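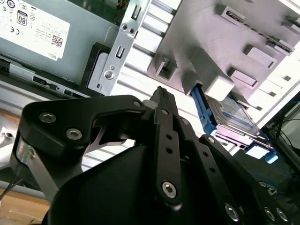 Inside an open computer tower.

12 shares | 2 comments

The case for the boring desktop

By Szymon Żak

Small offices should go back to buying desktop towers. I say this as someone who has kept the accounts machines running at Zirby for 14 years, and who approved the move to thin laptops that I now think was a mistake.

The usual comparison looks at purchase price and stops there. On that measure the two come out close. The difference shows up in the fourth year, when memory runs short or a drive begins to report errors. In a tower, both are separate parts held by screws or clips, and a swap takes less time than the backup that should come before it. In many thin laptops the memory is soldered to the board. A fault there means a new board, and a new board costs enough that most managers order a new computer.

Our records from last April are typical. Over 90 tickets were closed as hardware faults. The tower tickets ended with a part number. Most of the laptop tickets ended with a disposal form.

Ryszard Dudek, who handles purchasing, objects that staff want to work from home, and he is right that a tower does not fit in a bag. But most of our desks are used by people who come in, sit down and leave the machine where it is. They were given portable computers for the sake of a single standard model. A standard that suits the minority and raises the repair bill for everyone else needs a second look.

Power draw is a fair point against me. A tower uses more. For office work the gap is small, and a sleep setting that is enforced closes much of it.

My proposal is modest. Keep 2 approved models, one fixed and one portable, and make the fixed one the default. Require that memory, storage, fan and power supply can be replaced with a common screwdriver – and write that into the tender, where suppliers have to answer it.

2 comments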